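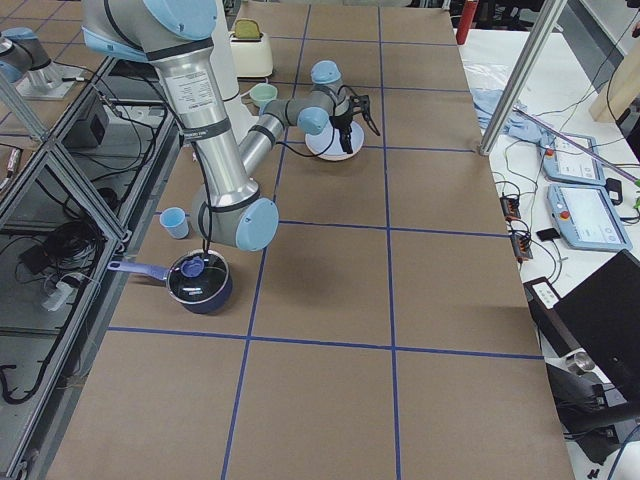
Re: [Prutora] spike sorting on long recordings

February 13, 2022

> Has anyone run Prutora on a full overnight file? Mine dies
> at 1,235 seconds, every time.

Same trouble at our end! We split the recording into chunks of 1,000 seconds with a 20 second overlap (a bit clunky, I know) and it went through fine. Check your favourite channels by eye afterwards though, we lost a few hippocampal units at the joins. Restanano colours the merged clusters, so they're easy to spot.

Are you on the June build?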